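May, 6.40 in the morning, kettle on

Woke before the alarm again and lay there listening to the magpies having their usual argument on the shed roof. I had meant to sleep in. But the bread was calling! I've got a dough in the fridge that went in last night at nine, and I could not stand not knowing what it had done. So up I got, dressing gown and ugg boots, and I am pleased to report it had climbed all the way to the lid and was pushing at it. It has never done that in cold weather before.

I'm putting it down to the new flour. Imelda Maglaya brought me a bag back from the mill at Retden, stoneground, a bit greyer than the supermarket stuff, and it smells like a paddock after rain. She had two bags in the boot and only meant to give me the one, but I must have looked so happy that she left them both on the step.

The starter

Ikeda (the starter, named after the street I got it in, because it came from a lady three doors along from my old flat in Ikeda Street) is now older than my car. I've moved house with it twice, once with the jar held between my knees for the whole drive. It has been neglected, overfed, left on a windowsill in a heatwave and revived with rye flour and an apology. At the moment it's the liveliest I have ever known it. I fed it yesterday at lunch and by four it had doubled and smelt like green apples, and I stood in the kitchen with my nose in the jar for longer than a grown woman should.

For my own records, because I never write this down and then I'm cross with myself in August: fed with half rye and half white, water straight from the tap, jar on top of the fridge. Kitchen was cold. Dough mixed after dinner at 77 per cent water, which is wetter than I usually dare. Four folds, half an hour apart, with the radio on. The first fold was like handling soup. By the third it was holding its shape and had that lovely satiny feel, and by the fourth it wobbled when I nudged the bowl. I may have called out to the dog to come and see.

7.55

Oven has been on for ages and the whole back of the house is warm. First loaf is in. I scored it with one long cut down the side and didn't fiddle, which took some self-control, as I had a wheat stalk pattern all planned out. Last time I did the fancy leaves and they spread out and looked like a squashed beetle.

Weighed the dough before I shaped it and got 1061 grams. The scale at Mum's always reads heavy, so it would have been something different there, but that's what mine said and I'm going with it.

The lid comes off soon. I'm not going to open the door early. I'm going to sit here and write and be patient.

8.30

I was patient! And oh, the colour of it. Proper dark chestnut along the ear, blisters all over, and it sang the whole time I had it on the rack – that little crackling as the crust cools. I crouched down with my ear next to it. I love that sound so much. I'd put it up there with frogs and the first over of a Test match.

Second loaf is in now. I shaped this one tighter and gave it less flour in the basket, so we'll see if it sticks.

Between loaves I had a go at the backlog of little jobs. Wiped down the pantry shelf where the honey leaked. Threw out the baking powder that went off two Christmases ago. Wrote the labels for the jars and then found I'd written "semolina" twice and had to soak one off.
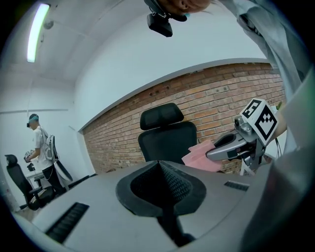

What I want to try next

1. The fruit loaf from the Grarau bakery. We had it there in the autumn holidays two years ago, toasted, with far too much butter, and I have been trying to get near it ever since. I think they soak the sultanas in tea. I asked the girl at the counter and she smiled and said "could be", so I'm taking that as a yes. Mine always comes out heavier than theirs. More water, I reckon, and put the fruit in at the second fold so it doesn't tear everything to bits.

2. A proper porridge loaf. Leftover oats, cooked thick and cooled right down, folded through. Watbridge Stores had rolled oats in the big paper sacks last week and I walked past them and then walked back. The sack is now in the laundry as it won't fit anywhere else.

3. Crumpets from the discard. I did a test run a while back and they were more like pikelets with ambitions, but a couple had real holes all the way through and soaked up the golden syrup beautifully. Need to find the rings. I had four and now I have one. Check the sandpit.

4. Something with pumpkin, while they're cheap. The Queensland Blue on the bench is 80 cents a kilo's worth of bargain and has been sitting there looking at me for a fortnight. Roast it, mash it, put it in a soft roll with pepitas on top. Imelda says sage as well. I'm not sure about sage in bread but she was right about the caraway, so I'll do half and half.

11.15

Second loaf did stick to the basket, just at one end, so it has a flat patch like it slept on its face. Baked up beautifully anyway. I waited as long as I could bear and cut the first one while it still had a trace of warmth in it, which you are not meant to do, and the inside was open and glossy and almost custardy. Best I've made since we moved in. I'm including the Easter one in that, and I was insufferable about the Easter one.

Had the crust end with salted butter standing up at the bench. Then had the next slice with butter and the last of the cumquat marmalade. Then took a photo of what was left and sent it to my sister, who wrote back "show off", which from her is a hug.

Took half of the flat-faced loaf over to Imelda wrapped in a tea towel. She was up a ladder cleaning gutters and came straight down. We sat on her back step and ate it with cheese and tomato and she told me about the mill, how you can stand at the rail and watch the stones going and the whole floor hums through your shoes. They do a baking morning there with only 15 places, and she's going to ring and see if there's room for two. I would be so excited. I'd be the one in the front with the notebook, asking about ash content.

4 pm

Fed Ikeda again. Rain coming in over the hill and the washing still out, so I ran for it in the ugg boots and saved everything but the socks. Leek and potato soup tonight, to go with the rest of the good loaf. Must remember to take the butter out of the fridge by five, and to write "less bench flour, tighter shape, dust the basket with RICE flour" on the card inside the cupboard door.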